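Plendville Community Kitchen
Monthly Safety Walk-Through: December
Completed by: Nayeli Mendoza
Reviewed by: Anathi Mofokeng
Start time: 7:45 a.m., before breakfast prep

Ratings: OK, Needs attention, Fail. Comments go under the item. Anything marked Fail stays out of use until Anathi signs it back in.

1. Exits and walkways

Front door opens fully, no obstruction: OK
Rear door opens fully, no obstruction: Needs attention
Two flour bins were parked inside the swing of the rear door. Moved during the walk-through. Second month in a row.
Exit signs lit: OK
Floor mats flat, edges not curled: Needs attention
Mat at the dish sink is curling at one corner. Replace.

2. Fire safety

Extinguisher by range, gauge in green: OK
Extinguisher by rear door, gauge in green: OK
Tag on this one is hard to read. Ask for a new tag at the next service.
Hood filters clean and seated: Fail
Grease on the two filters over the fryer. Fryer off until they are washed and put back.
Fire blanket in wall pouch: OK

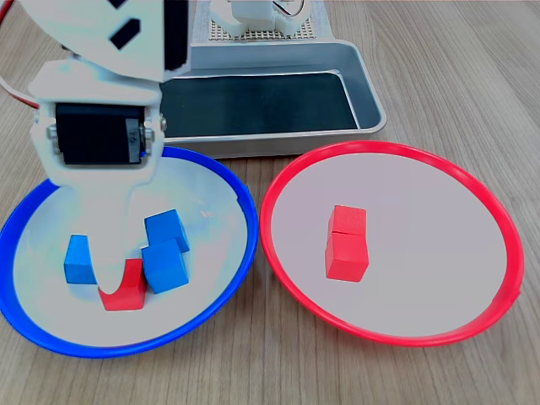 Gas shutoff reachable and labeled: OK
Label is new. The old one had peeled off behind the range. Please leave the step stool somewhere else, as it was leaning against the valve again.

3. Cold storage

Walk-in at or below 41°F: OK
Read 38°F on the inside thermometer.
Reach-in at or below 41°F: Needs attention
Read 43°F at 8:10 and 40°F at 8:40 with the door kept shut. Gasket is stiff along the bottom. Ritska has been called for a price on a new one.
Raw meat stored below ready-to-eat food: OK
Date labels on all opened items: Needs attention
One tub of cooked rice had no date. Discarded.

4. Tables, plates and serving ware

Prep tables steady, no rocking: OK
Plates free of chips and cracks: Needs attention
Three chipped plates pulled from the Cuautle stack and thrown out. Check rims with a fingertip as well as by eye. A colored rim makes this easier on the white plates, and on one like the red-rimmed plate a chip should stand out against the color. Plain white ones need better light, so do those under the lamp by the pass. Stainless-steel trays get the same check for bent corners and sharp edges.
Cutting boards free of deep grooves: Fail
Green board is scored too deeply to clean. Removed.

5. Chemicals and cleaning

Spray bottles labeled: OK
Chemicals stored away from food: OK
Sanitizer strength tested: Needs attention
First strip read 400 ppm, too strong for the product we use. Remixed and tested again, within range. Use the Stukemach measuring cup and stop filling by eye.
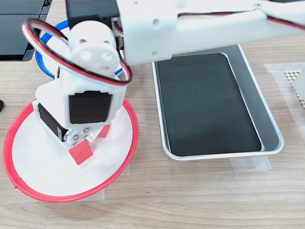 6. First aid

Kit stocked: Needs attention
Low on blue bandages and burn gel. Sizes of gloves are fine. The tray of spare supplies had been mixed in with the serving trays again. Stainless steel like the tray on the wooden tabletop goes back to the serving shelf, and first aid spares go in the plastic bin with the lid.
Eyewash bottle in date: OK

Follow-up

Hood filters: Nayeli, today
Reach-in gasket: Anathi, waiting on Ritska
Mat, green board, bandages, burn gel: add to supply order 314
Rear door: tape a keep-clear box on the floor

Finished 9:20 a.m. Fryer lockout tag is on the switch.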